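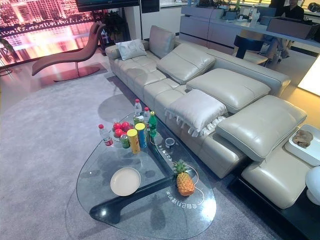 Light gray leather sectional with adjustable headrests.

Furniture Care Technician - Leather and Upholstery
Grendau Furniture Care, Lekia
Full time, start date in July

Grendau cleans, repairs and re-colors leather and fabric furniture in private homes and small offices. We are hiring one technician to join our field team.

What you will do
Visit two to four customers a day, most of them within 55 miles of the shop
Clean and condition leather seating, including tufted and stitched panels
Repair scuffs, small tears and open seams on site
Check headrest and recliner hardware and order parts when needed
Write up each job before you leave the address

What we need from you
A valid driver's license and a clean record for the past three years
At least one year of work in upholstery, auto interiors, shoe repair or a similar trade
Able to lift 90 pounds with a second person
Comfortable talking with customers about what a repair will cost

Color matching experience is a plus - we will train the right person. Training lasts six weeks and is paid at the full rate.

Pay and benefits
$25 an hour, paid every two weeks. Company van, tools and work clothes are supplied. Health plan after 90 days. Ten days of paid vacation in the first year. Some Saturday work, paid at time and a half.

How to apply
Send a resume and two references to Branwen Jenkins, Field Service Manager, Grendau Furniture Care, 346 Fuketti Road, Lekia. Photos of past work are welcome but not required. Applications close Jun 1, 2026. Interviews are held at the shop and include a short hands-on test with Krishnamoorthy Lobo, our lead technician.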